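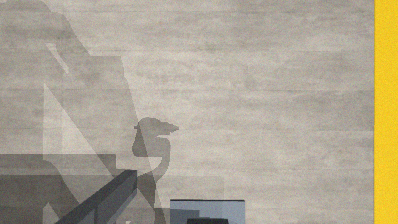
Lesezeit: 3 Minuten

Kategorie: Gelesenes / Historische Romane

Den dritten Band der Mayrhofer-Reihe habe ich im Juli angefangen und nach vier Abenden durchgehabt. Er heißt "Die Salzrechnung" und hat 739 Seiten, dazu ein Personenverzeichnis, das ich öfter gebraucht habe, als mir lieb war. Die ersten beiden Bände hatte ich vor zwei Jahren gelesen, und von den Nebenfiguren war wenig hängen geblieben.

Wir sind wieder in Linitz, der kleinen Handelsstadt am Fluss, und es ist Winter. Der alte Mayrhofer ist tot, das Kontor gehört jetzt offiziell dem Sohn, geführt wird es von der Witwe. Das kennt man aus dem zweiten Band. Neu ist, dass der Rat der Stadt das Salzgeld einfordert, das der Alte angeblich nie abgeführt hat, und zwar 2.000 Gulden mit einer Frist bis zum Ende der Fastenzeit. Die Witwe hat das Geld nicht. Sie hat nur die Bücher, und in denen fehlen Seiten.

Daraus macht der Roman erstaunlich viel. Wer große Schlachten erwartet, wird enttäuscht sein. Es gibt einen Überfall auf einen Fuhrzug, der nach drei Seiten vorbei ist, und einen Brand in der Unterstadt. Der Rest spielt in Stuben, Lagerräumen und einmal sehr lange in einer Badestube. Mir hat das gefallen. Die Verhandlungen zwischen der Witwe und dem Ratsschreiber gehören zum Besten in der ganzen Reihe, vor allem die zweite, in der beide wissen, dass der andere lügt, und trotzdem höflich über den Preis von Talglichtern reden.

Weniger gelungen finde ich den Teil in Tavau. Der Sohn reist dorthin, um einen früheren Teilhaber des Vaters aufzutreiben, und bleibt über 30 Kapitelseiten lang in einem Gasthaus sitzen, wo ihm verschiedene Leute ihre Lebensgeschichte erzählen. Zwei davon werden später wichtig, die anderen nicht. Das hätte man kürzen können. Auch die Liebesgeschichte mit der Tochter des Wirts kommt recht plötzlich und ist im nächsten Kapitel schon beschlossene Sache.

Zur Sprache: Sie ist schlicht gehalten, ohne künstliches Mittelalterdeutsch. Gelegentlich rutscht ein Wort hinein, das nicht in die Zeit passt. Einmal ist jemand "gestresst", da bin ich kurz hängen geblieben. Die Währungen und Maße dagegen wirken sorgfältig recherchiert. Im Anhang gibt es eine Tabelle dazu, leider ganz hinten und ohne Hinweis darauf im Text. Ich habe sie erst entdeckt, als ich mit dem Roman schon fertig war.

Dede Ofori hat mir in einer Mail geschrieben, der Band lasse sich auch ohne Vorkenntnisse lesen. Das sehe ich anders. Der Streit zwischen der Witwe und ihrer Schwägerin ist ohne den ersten Band kaum zu verstehen, und Kapitel 32 lebt davon, dass man weiß, was damals mit dem Siegelring passiert ist. Bei der Übersetzung waren wir uns dagegen einig - die ist deutlich besser als beim zweiten Band, in dem die Anrede ständig zwischen Ihr und Sie wechselte.

Das Ende verrate ich nicht. Die Sache mit den fehlenden Seiten wird aufgeklärt, die mit dem Brand nicht. Vermutlich ist das für den vierten Band gedacht, zu dem es noch keinen Termin gibt.

Ich habe die gebundene Ausgabe gelesen. Das Papier ist dünn, die Schrift für meine Augen etwas klein, und das Lesebändchen hat sich bei mir schon in der ersten Woche aufgelöst. Wer die Wahl hat, nimmt vielleicht lieber das E-Book - dort lässt sich auch das Personenverzeichnis schneller aufrufen.

Als Nächstes liegt hier "Der Lotse von Fostholm", ein Einzelband, Küste statt Binnenland und gut hundert Jahre später angesiedelt. Die ersten zwei Kapitel habe ich schon gelesen, mehr dazu, wenn ich durch bin.

Zuletzt im Blog

- Mayrhofer, Band 2: Das Kontor am Fluss
- Warum ich Nachworte zuerst lese
- Abgebrochen: drei Romane aus dem Frühjahr
- Karten in Büchern und wo sie hingehören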